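Nendale Community Health Trust launches sorted first aid supplies scheme

Nendale, May 7, 2024

Nendale Community Health Trust has today opened its new supplies scheme, under which village halls, schools and sports clubs may borrow a sorted set of first aid and patient care items free of charge.

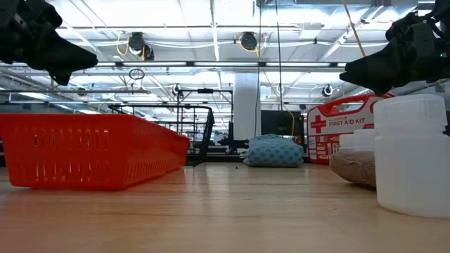
Photo: Nendale Community Health Trust

The scheme follows a trial in March with 11 local groups. Each set is laid out on a table and checked before it leaves the Heffernan Building, with small items kept apart from linen.

Bandage wraps go in red plastic baskets, and gowns are folded and placed in a black wire basket.

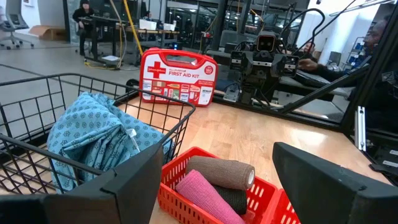

Groups may keep a set for up to 20 days. Any item used during that time will be replaced by the Trust.

"Many groups already own good supplies but cannot find them when they are wanted," said Yến Dương, Head of Community Supplies. "We hope a plain and settled order will help."

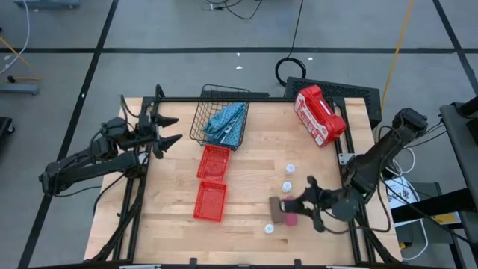

How to apply

Requests should be made in writing to the Supplies Office, quoting reference 3309. The Trust has set aside 200 places for the first year – schools will be considered first.

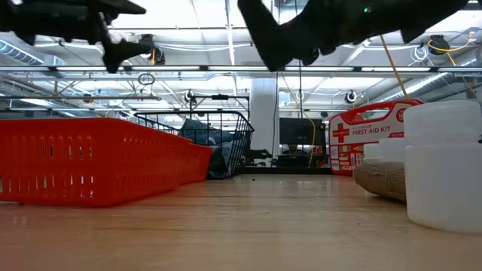 Training in the use of the sets will be led by Gebremedhin Seyoum at the Heffernan Building. Sessions are open to two members of each group. They cover the first aid kit, with its red carrying handle and large red cross, and the return of baskets and linen.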